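기숙사 공용 주방의 식기 건조 습관과 공간 사용에 관한 조사
생활환경학과 공동 프로젝트 보고서
작성: 시드라 세티, 파이살 다니알, 체프코에치 무리이티
지도 조교: 나비드 코카르
2018년 6월 24일

들어가며

우리 조가 이 주제를 고르게 된 것은 조금 부끄럽지만 컵 하나 때문이었습니다. 조원 중 한 명인 체프코에치가 학기 초에 고향에서 가져온 머그컵을 공용 주방 건조대에 올려 두었는데, 저녁에 가 보니 다른 사람의 냄비 밑에 깔려 있었다고 합니다. 컵은 멀쩡했지만 그 이야기를 듣던 저희 모두가 비슷한 경험을 하나씩 꺼내기 시작했고, 점심시간이 다 지나도록 건조대 이야기만 했습니다. 젖은 도마가 남의 접시 위에 기대어 있던 일, 누구 것인지 모르는 숟가락이 몇 주째 그대로 있던 일, 씻어 놓은 밥그릇을 말릴 자리가 없어서 방까지 물을 뚝뚝 흘리며 들고 간 일까지, 생각보다 할 말이 많았습니다.

처음에는 조금 더 그럴듯한 주제를 하려고 했습니다. 파이살은 주방 환기를, 저(시드라)는 음식물 쓰레기를 하자고 했습니다. 그런데 코카르 조교님께서 저희가 떠드는 것을 들으시더니 “지금 제일 열심히 말하는 그 이야기를 하면 되지 않느냐”고 하셔서 마음을 정하게 되었습니다. 지금 돌아보면 참 감사한 말씀이었습니다.

이 보고서는 인데일(Inddale) 기숙사의 공용 주방에서 사람들이 설거지한 그릇을 어떻게 말리고, 얼마나 오래 두고, 언제 가져가는지를 살펴본 기록입니다. 더불어 작은 규칙과 물건 배치를 바꾸어 보았을 때 어떤 변화가 있었는지도 함께 적었습니다.

조사 대상과 장소

인데일 기숙사에는 공용 주방이 6곳 있습니다. 층마다 크기가 조금씩 다르고, 창문이 있는 곳도 있고 없는 곳도 있습니다. 가장 아래층 주방은 세탁실과 붙어 있어서 늘 조금 눅눅하고, 꼭대기 층 주방은 햇빛이 잘 들어서 아침을 먹으러 일부러 올라오는 학생들도 있습니다. 저희는 이 주방들을 모두 조사하되, 배치를 바꾸는 실험은 그중 두 군데에서만 했습니다. 나머지는 평소대로 두고 비교하려는 생각이었습니다.

조사는 4월에 시작했습니다. 시험 기간이 끼어 있어서 중간에 한 번 쉬었는데, 나중에 보니 쉬었던 그 기간이 오히려 주방이 가장 붐비는 때였습니다. 밤늦게까지 공부하는 학생들이 라면을 끓여 먹고 그릇을 그대로 엎어 두고 가는 일이 많았다고 하니, 다음에 비슷한 조사를 하는 분이 계신다면 시험 기간을 꼭 넣으시기를 권합니다.

조사 방법

방법은 세 가지를 섞어 썼습니다. 먼저 정해진 시간마다 주방을 돌면서 건조대에 놓인 그릇의 수와 종류를 기록했습니다. 아침 식사가 끝날 무렵, 오후 수업이 한창일 때, 저녁 식사가 끝난 뒤, 이렇게 나누어 돌았습니다. 조사 기간 전체에 걸쳐 기록한 그릇은 모두 2,112개입니다. 같은 그릇이 다음 회차에도 그대로 있으면 다시 한 번 적었기 때문에 실제 그릇의 수는 이보다 적습니다. 이 점은 표를 읽으실 때 꼭 기억해 주셨으면 합니다.

다음으로 면담을 했습니다. 주방에서 마주친 학생들에게 양해를 구하고 짧게 이야기를 나누었는데, 모두 17명이 응해 주셨습니다. 원래는 질문지를 딱딱하게 만들어 갔지만, 첫 면담에서 상대방이 볶음밥을 한 숟갈 권하는 바람에(정말 맛있었습니다!) 그 뒤로는 식탁에 같이 앉아 편하게 이야기를 듣는 방식으로 바꾸었습니다. 질문지의 순서는 지키지 못했지만 이야기는 훨씬 풍성해졌다고 생각합니다.

마지막으로 저희 조원들이 각자 자기 그릇의 하루를 적는 일지를 썼습니다. 몇 시에 씻었고, 어디에 두었고, 언제 찾아갔는지를 적는 아주 단순한 일지입니다. 쓰다 보니 저희도 남 이야기를 할 처지가 아니라는 것을 알게 되었습니다. 파이살은 프라이팬을 이틀 동안 잊고 있었고, 저는 젓가락 한 짝을 끝내 찾지 못했습니다.

관찰 결과

기록한 2,112개 가운데 1,369개는 만졌을 때 이미 다 말라 있는 그릇이었습니다. 다시 말해 건조대 위에 있는 것의 절반이 훨씬 넘는 수가 더 이상 말릴 필요가 없는 그릇이었습니다. 조사 전에는 다들 건조대가 작아서 문제라고 생각했는데, 기록을 모아 놓고 보니 그릇이 마른 뒤에도 계속 머무르는 것이 더 큰 원인으로 보였습니다.

종류별로는 컵과 공기가 가장 많았고, 냄비와 프라이팬은 수는 적어도 자리를 많이 차지했습니다. 특히 뚜껑이 골칫거리였습니다. 냄비 뚜껑은 세워 둘 곳이 마땅치 않아서 다른 그릇 위에 비스듬히 얹히는 일이 많았고, 그러면 밑에 있는 그릇은 바람이 통하지 않아 오래도록 물기가 남았습니다. 수저통은 어느 주방이나 가득 차 있었고 바닥에 물이 고여 있는 곳도 두 군데 있었습니다.

건조대의 모양도 영향을 주었습니다. 철사로 된 선반형은 바람이 잘 통하지만 살 사이가 넓어서 작은 종지가 자꾸 기울어졌습니다. 플라스틱 받침이 붙은 것은 그릇이 안정적으로 서는 대신 받침에 물이 고여 자주 비워 주어야 했습니다. 면담에서도 이 이야기를 하신 분이 많았는데, 어느 쪽이 좋은지는 의견이 갈렸습니다. 주로 큰 접시를 쓰는 사람은 철사 선반을, 컵을 많이 쓰는 사람은 받침이 있는 쪽을 좋아하는 경향이 있었습니다.

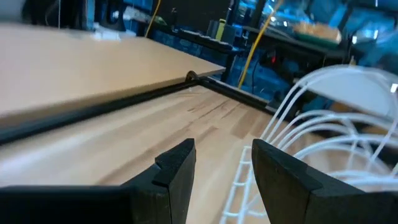 면담에서 들은 이야기

면담에서 가장 자주 나온 말은 “미안해서 못 옮기겠다”였습니다. 남의 그릇이 다 마른 줄 알면서도 손을 대기가 조심스럽다는 것입니다. 그래서 마른 그릇을 옮기는 대신 그 위에 자기 그릇을 얹게 되고, 다음 사람이 또 그 위에 얹게 됩니다. 저희가 처음에 무심함 때문이라고 여겼던 그릇 탑이 어느 정도는 조심스러움 때문에 생긴다는 점이 무척 인상 깊었습니다.

자르미나 라나 학생은 아예 건조대를 쓰지 않는다고 했습니다. 설거지를 마치면 행주로 바로 닦아서 방으로 가져간다고 하는데, 어릴 때 할머니 댁에서 그렇게 배웠다고 합니다. 행주는 매일 삶지는 못해도 이틀에 한 번은 빨아서 창가에 넌다고 했습니다. 저희도 따라 해 보았는데, 행주를 제때 말리는 일이 그릇을 말리는 일만큼이나 부지런함을 요구한다는 것을 배웠습니다. 조원 셋 중에 지금까지 계속하고 있는 사람은 체프코에치뿐입니다.

공용 그릇에 대한 의견도 있었습니다. 몇몇 주방에는 졸업한 선배들이 두고 간 그릇이 있어서 누구나 쓸 수 있는데, 그런 그릇일수록 건조대에 오래 남아 있었습니다. 찾아갈 주인이 없으니 당연한 일이기도 합니다. 한 학생은 공용 그릇만 따로 두는 선반이 있으면 좋겠다고 했고, 저희는 이 의견을 실험에 넣었습니다.

배치를 바꾸어 본 실험

실험은 두 가지로 했습니다. 첫 번째 주방에서는 건조대 옆 빈 선반에 “다 마른 그릇은 이쪽으로”라고 쓴 종이를 붙였습니다. 누구든지 마른 그릇을 보면 그 선반으로 옮겨도 된다고 미리 약속한 셈입니다. 종이는 파이살이 손으로 썼는데 글씨가 동글동글해서 반응이 좋았습니다.

두 번째 주방에서는 공용 그릇 선반을 따로 만들고, 뚜껑을 세울 수 있는 칸막이를 건조대 끝에 달았습니다. 칸막이는 학교 앞 생활용품점 피오레(Fiore)에서 산 책꽂이를 잘라 만든 것입니다. 처음에는 너무 가벼워서 무쇠 냄비 뚜껑을 세우자마자 넘어졌고, 밑에 돌을 한 개 괴어서 해결했습니다. 보기에는 조금 우습지만 지금도 잘 쓰이고 있습니다.

두 주방 모두 변화가 있었지만 모양은 달랐습니다. 종이를 붙인 주방에서는 첫 주부터 마른 그릇이 눈에 띄게 줄었습니다. 대신 옆 선반이 금방 차서, 그 선반을 비우는 일이 새로운 과제가 되었습니다. 칸막이를 단 주방에서는 변화가 천천히 나타났는데, 뚜껑이 제자리를 찾고 나니 사람들이 다른 그릇도 조금씩 세워서 놓기 시작했습니다. 아무 부탁도 드리지 않았는데 그렇게 되어서 조원들이 다 같이 기뻐했습니다.

어려웠던 점

제일 어려웠던 것은 “말랐다”를 정하는 일이었습니다. 손으로 만져 보고 물기가 없으면 마른 것으로 적기로 했는데, 사람마다 느낌이 달랐습니다. 특히 나무 도마와 뚝배기는 겉이 말라도 속은 알 수 없어서 결국 따로 빼서 기록했습니다. 위에서 말씀드린 숫자에는 이 두 가지가 들어 있지 않습니다.

기록을 정리하는 과정에서도 시행착오가 있었습니다. 처음에는 공책에 적다가 학과에서 쓰는 공유 표 프로그램 클렐로(Clello)로 옮겼는데, 옮기는 동안 층 번호가 하나씩 밀려서 하루치를 다시 맞추어야 했습니다. 코카르 조교님께서 원본 공책을 버리지 말라고 하신 덕분에 살았습니다.

또 한 가지, 저희가 주방을 자꾸 들락거리니 학생들이 평소보다 그릇을 빨리 치우는 것 같기도 했습니다. 실험하지 않은 주방에서도 마지막 주에는 마른 그릇이 조금 줄었습니다. 이것이 저희 때문인지 날씨가 따뜻해져서인지는 구별하지 못했습니다.

제안

조사를 마치며 기숙사 운영실에 드리고 싶은 제안을 적습니다.

건조대를 더 사기 전에 마른 그릇을 둘 선반을 먼저 마련해 주시면 좋겠습니다. 빈 선반이 없는 주방이라면 창가에 바구니 하나만 놓아도 괜찮을 것 같습니다.

뚜껑 칸막이는 모든 주방에 권하고 싶습니다. 비용이 거의 들지 않고, 만드는 방법은 원하시는 분께 저희가 직접 알려 드리겠습니다.

공용 그릇은 학기마다 한 번씩 모아서 이가 빠진 것을 골라내고 나머지를 층별로 나누었으면 합니다. 면담에 참여한 분들 가운데 이 일을 돕겠다고 하신 분도 있습니다.

수저통은 바닥에 구멍이 있는 것으로 바꾸어 주시기 바랍니다.

감사의 말

바쁜 중에도 밥상머리에 자리를 내어 주신 모든 분께 감사드립니다. 라나 학생은 행주 삶는 법을 적어 주셨고, 그 종이는 지금 꼭대기 층 주방 찬장 안쪽에 붙어 있습니다. 잃어버린 젓가락 한 짝은 아직 찾고 있습니다. 끝부분에 파란 줄이 있으니 혹시 보신 분은 시드라에게 알려 주세요.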